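Gradine — Open Position: Cell Technician, Electronics Handling
Posted 02/01/2026
Reference 1178

Gradine is hiring a technician to look after one robot cell at our Flatonness site. The cell picks processors and memory modules and places them in a fixture for inspection. It runs two shifts. You would work the early one and hand over to Radu Chiriac, who covers the late shift.

What you will do

Check gripper finger alignment at the start of each shift and re-teach pick points when they drift.
Clean the fixture and replace worn parts. Spares are printed in-house.
Tighten and mark the screws on the gripper linkage to the torque sheet.
Route and secure cables after any service work.
Keep the cell log up to date. Entries are short but must be complete.

What we ask for

Two years of hands-on work with robots, packaging machines or similar equipment. You should be able to read a mechanical drawing and use a multimeter. Programming experience helps — we can teach the rest. You must be comfortable handling parts under ESD rules.

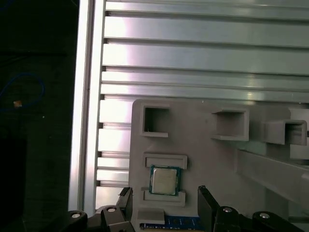
Fixture care takes up most of the early shift. The wrist camera is used to check each slot before the cell is released, and the technician decides whether to stop and clean. A fleck of debris like the one on the lower inner edge of the left square pocket gets removed and logged. The CPU sits between two raised gray rails, so the open fingers need clearance on both sides before the arm moves in.

Pay and terms

Full time, permanent after a trial period of 5 months. Shift allowance is paid from the first day. Training on the cell starts in February.

How to apply

Send a resume and a short note about a machine you have maintained to Reto Aigner, Gradine, Olteanu Building, Room 441. Please quote the reference number — applications without it take longer to sort.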